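10th August

Kitchen corner, notes on the rice cooker and the table

I started with the rice cooker today. Joar Åberg left me a message that the lid did not feel right to him, so I wanted to look at it before we write the page for the Trindodard booklet. The booklet is the one for new colleagues in the Trorkport house, and the rice cooker is the second chapter, after the kettle.

First the lid. I pressed the button at the front many times and listened. When the inner plate is seated well, the sound is one short click. When the plate sits a little crooked, there are two sounds, the first one softer. I think this is what Joar felt. The plate can be pushed in with the thumb until it stops. I wrote this in the draft with the words "push until it stops", and I took away the older sentence about the "correct position", which did not help the reader very much.

Then the measuring of rice. We had a small discussion about this in December and never finished it. The old draft says "2 cups", but it does not say which cup, and the people here use three different kinds. I prefer grams. I weighed the portion which Joar usually cooks for lunch and it was 300 g before washing. With the measuring cup from the cupboard I got 236 g when I filled it carelessly, with a small hill on top. So the person who follows the cup and the person who follows the scale will not eat the same lunch! I will put grams in the booklet and mention the cup only in brackets.

Washing: I changed the water until it was nearly clear. The rule in the draft is up to 4 times and I find this enough. The bowl should be dried on the outside before it goes back into the cooker. I would like this sentence to stand on a line of its own, as people forget it very easily.

Now the table, which was my own question. The cooker stood before on the narrow shelf beside the sink, and when the lid opened, the steam went directly to the bottom of the cupboard. The paint there has become soft and a little yellow. On the square table there is nothing above the lid, and one can come to it from more sides. I prefer to have the cooker toward the back edge, with free space in front for the bowl, the paddle and the cloth. Joar would put it exactly in the middle. We can try both for some weeks and see.

The place on the table, and the bare wood in front of it:

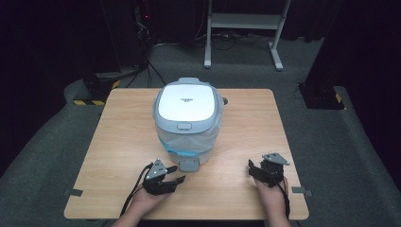
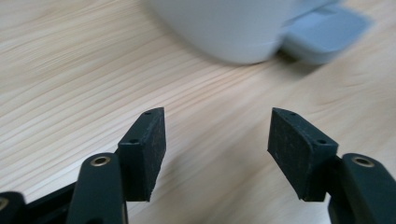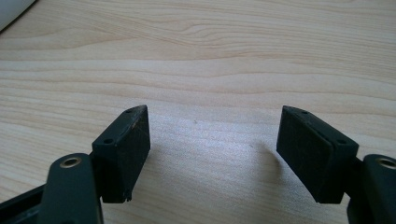 The surface itself needs more attention than I gave it before. A hot bowl must not be put directly on it. I looked for the cork mats from Nyaga, but I found only one and it is broken at the corner. For the moment we use a folded towel. I asked if we can order new mats together with the Plenex cloths, so that it becomes one delivery. No answer yet.

For cleaning I tried a damp cloth along the grain and then a dry one. It is better to do it soon after the meal. Starch water which is left overnight makes a thin gray ring, and then one must rub a long time. I have made such a ring myself in a corner of the old shelf and it is still there, so I know what I am writing about.

Open points:

The sentence about the steam is not good yet. "Keep your face away" sounds rude to me, but "please be careful" says nothing. Maybe "open the lid and wait a moment".

The paddle has no fixed place. It travels between the drawer and the drying rack. A hook on the wall would be enough, if Joar agrees to the drilling.

Keep-warm time – the draft says overnight is fine. I do not agree. The rice at the edge becomes hard and it smells a little in the morning. I will ask what the others do and then write a shorter time.

Next I want to cook the 300 g portion with the new text in my hand and follow only what is written there. Joar will do the same on another day, and afterward we compare our notes before the chapter goes to the others.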